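Zorkdale Community Hall Users' Group
Minutes, June 25, 2019

A lovely turnout on such a chilly night, and thanks to everyone who brought soup. The October minutes were taken as read once the spelling of Aaltonen Street had been put right.

The hall account stands at $3,652. The new curtains from Lalter came in at $1,134, which the meeting felt was fair for such a generous width, and they do keep the draught off nicely.
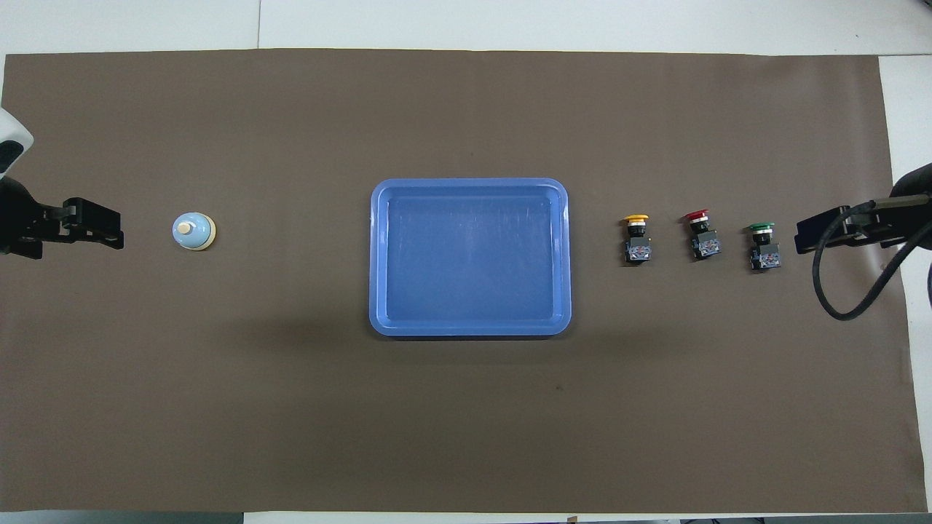 One member asked whether the piano could be tuned before the spring concert, as the low notes have been getting worse all winter. Agreed, up to $600.

Parking on the Navitz Road side was held over again. Meeting closed at 9 pm, with tea.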